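Stainless Grades in Flatware: Notes on Corrosion in Shared Kitchens
Materials Notes, November 2023

The Jonditham site has asked why forks and knives bought as one set do not age at the same rate. The short answer is that they are usually made from different steels. The longer answer takes in the dishwasher, the detergent and the way the pieces are stored between meals.

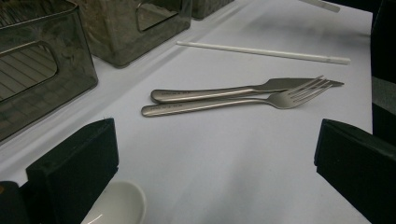
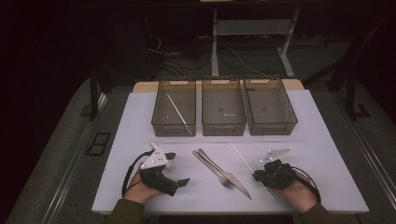 A knife and a fork, in both pictures.

Forks and spoons are commonly stamped from an austenitic stainless steel, most often the type sold as 18/10 or 18/8. The first number is the nominal chromium content in percent and the second is nickel. Chromium forms the thin oxide film that protects the surface. Nickel stabilizes the structure and improves resistance to mild acids, but the alloy cannot be hardened by heat treatment. A fork does not need to be hard, so this is no loss.

A knife blade has to hold an edge, even a modest one. Blades are therefore made from a martensitic grade with less chromium, more carbon and little or no nickel. Part of the chromium combines with the carbon to form carbides and is no longer available to the oxide film. The blade is harder and also more prone to pitting. In a one-piece knife the handle is the same steel as the blade. In a hollow-handle knife the two are separate parts, and the joint is a second place where water can sit.

Pitting begins where chloride stays in contact with the metal. Table salt is the usual source. Salted food left on a blade overnight will do more harm than many wash cycles, and a load held in a closed, damp machine is nearly as bad. Brown spots that wipe off with a mild abrasive are normally deposits carried over from another item, such as a rusting rack or a carbon steel peeler. Spots that leave a small dark hole after cleaning are true pits. They will not polish out.

We compared two batches of table knives at the Carrasco kitchen over 42 wash cycles. Both batches came from the same Trirel order. One was rinsed straight after use and taken out of the machine at the end of the cycle. The other was left unrinsed and stayed in the closed machine until the next morning. The first batch showed no pits under a hand lens. In the second, 8 of the 78 knives had at least one, nearly all on the flat of the blade close to the handle. The forks washed with them were unmarked in both batches.

Detergent had less effect than expected. Switching the Ikell dispenser to a lower dose changed the film left on glassware -- a separate complaint -- but made no difference to the knives that we could measure.

Recommended practice for all sites:

Rinse knives within the hour when they have been used with salted or acidic food.
Load blades so that they do not touch other metal.
Open the machine door at the end of the cycle.
Dry by hand if the rinse water is hard.
Keep silver-plated pieces out of the same basket.
Withdraw any rack with broken coating.

Replacement knives may be ordered separately from forks. The stock form has been changed to allow this.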